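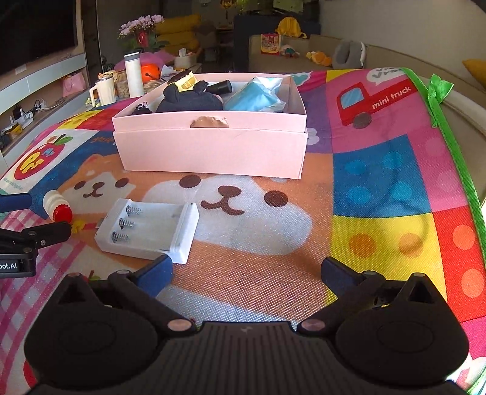 What does a hand-held gripper comparison measure? It measures how well the same finger geometry picks up, holds and releases a fixed set of small objects when a person, and no arm, supplies the motion.

Hand-held gripper comparison

Home Contents Hardware Methods Glossary Recent changes

A hand-held gripper comparison is a bench procedure in robotics in which two or more gripper tools are carried by an operator and tried on the same objects. It is used to choose finger pads, linkages and camera mounts before any of them is fitted to an arm. The procedure is usually grouped with end-effector testing, although the operator's wrist and elbow contribute a good deal to the result.

Equipment

The tools are normally used in pairs, one to each hand. Most have two opposed fingers on a jointed linkage, a housing behind the linkage, and a camera directed toward the fingertips. Pads are replaceable and are often moulded in a colour that contrasts with the body, so that the contact edge can be found in recorded video. In the two-tool arrangement at the head of this article, the pads are navy blue and the housings black.

The working surface varies. Plain white benches simplify segmentation but give the camera little texture to track. Printed mats have the opposite effect: a children's play mat with cartoon faces, dots and lettering supplies many stable features, at the cost of clutter behind small parts. Trials on both surfaces are generally reported separately.

Test objects

Objects are selected for the grasp they require. Common types include:

Thin-walled open parts. A white plastic battery holder with metal coil springs is representative. It may be taken across its outer walls or by one wall only, and the springs offer a poor contact surface.

Small capped containers. A ribbed bottle with a serrated cap presents two diameters and two textures, and tends to roll if approached off-axis.

Open boxes. These serve as receptacles and occasionally as objects. Mixed contents increase the difficulty of placing a further item.

Procedure

The operator starts with both grippers open, closes on the object, lifts it clear of the surface, holds, and sets it down in a marked area or a box. Two-handed trials add a transfer from one tool to the other. A trial is scored as complete, dropped or abandoned. Regrasping is permitted in most protocols -- the Berrada protocol counts it as a drop.

Aperture is logged from the linkage encoder where one is present, and otherwise estimated from the video. Poses are recovered from the camera stream. Loss of tracking is recorded against the camera, and the trial is repeated.

Notable comparisons

The Hinetti bench series, completed in May, is the largest set of trials to use the Berrada protocol without modification. It comprised 1,496 trials over nine object classes and compared a parallel-jaw tool with a pivoting-finger tool, both fitted with Zilell pads. The pivoting tool completed 82 per cent of its battery holder trials. The parallel tool scored higher on bottles, where its pads remained square to the body through the whole stroke.

A shorter series at Enis repeated the bottle trials with a second camera position, lower and closer to the fingers. Tracking losses fell, but the pads hid more of the object at closure, and operators favoured the original mount.

Limitations

Results do not transfer directly to an arm. A person corrects for slip without noticing, approaches at angles that a wrist joint may not reach, and learns the object set over a session. Operator order is therefore rotated. Pad wear is a further source of error and is seldom reported in full. Comparisons between laboratories are also affected by lighting, particularly on glossy parts such as caps and clear film.

Related articles

Finger pad materials
Fingertip camera placement
Linkage encoders
Berrada protocol
Two-handed transfer
Visual tracking on patterned surfaces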